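# 港町のキャラクターパレード、今年の観覧場所について

**投稿者:mochi_kaban**

9月にGilportで開かれるキャラクターパレードに初めて行きます。公式の案内は2026年6月4日に出たものを読みましたが、着ぐるみが4つの組に分かれて歩くこと以外、観覧の細かい話が載っていませんでした。去年行った方、場所取りの事情を教えてください。宿はRatow地区に取りました。
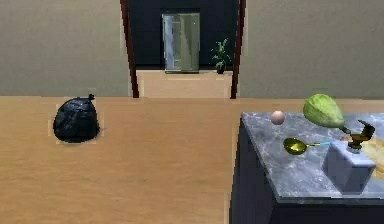

パレードの観覧に整理券は必要ですか?

沿道で立って見るだけなら不要で、整理券を配るのは広場の座席エリアだけです。

**投稿者:hamabe11**

去年は2日とも見ました。座席エリアは70席で、朝の配布開始から11分でなくなりました。子ども連れでなければ沿道で十分だと思います。Orlandini通りの橋寄りが比較的すいています。

**投稿者:ソルト煎餅**

橋寄りは勧めません。行列がそこで速度を上げるので、写真を撮る間もなく通り過ぎます。時計店の前の曲がり角なら着ぐるみが一度止まって手を振ります。私は毎年そこです。 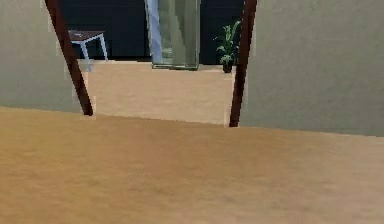 曲がり角の難点は日陰がないことです。9月でも昼の回はかなり暑いので、帽子と飲み物は持っていったほうがいいです。日傘は後ろの人の邪魔になるため、係の人に閉じるよう言われます。

**投稿者:hamabe11**

曲がり角で止まるのは夕方の回だけではないですか。昼の回は止まらずに行きましたよ。

**投稿者:ソルト煎餅**

去年の昼は雨の予報で短縮していたはずです。一昨年は昼も止まりました。今年どうなるかは分かりません。

**投稿者:mochi_kaban**

ありがとうございます。昼は橋寄り、夕方は曲がり角にしてみます。限定のぬいぐるみも欲しいのですが、パレードの前に買えますか。

**投稿者:kuroneko_bin**

物販はClokov館の1階です。去年はぬいぐるみが389個で、一人1個まででした。昼の回の前に並んで買えましたが、夕方にはもう札が裏返っていました。荷物になるので、先に買うなら駅のロッカーを確保してからのほうが楽です。

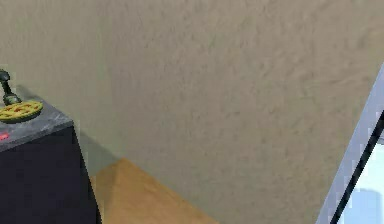

写真:kuroneko_bin

あと、着ぐるみのデザイン担当がCosimo D'Amicoさんに代わってから、物販の列は明らかに長くなりました。前の丸い顔のほうが好きだったので、個人的には複雑です。

**投稿者:ソルト煎餅**

今の顔のほうが遠くから見分けやすいです。前のは4組とも同じに見えました。

**投稿者:kuroneko_bin**

色で分かれていたので見分けはつきましたよ。ただ、この話は去年のスレッドでもやって長くなったので、ここではやめておきます。

**投稿者:hamabe11**

帰りの電車の件も書いておきます。夕方の回が終わるとGilport駅は入場制限がかかり、去年は改札に入るまで30分以上待ちました。Ratowに泊まるなら川沿いを歩いたほうが早いです。街灯もあるので夜でも歩けます。

**投稿者:mochi_kaban**

歩いて帰ることにします。昼の回の前に物販に並ぶとして、何時ごろ着けばいいでしょうか。

**投稿者:kuroneko_bin**

去年は開店が10時で、9時過ぎに並んで買えました。今年の開店時間はまだ出ていないので、直前に公式の案内を確認してください。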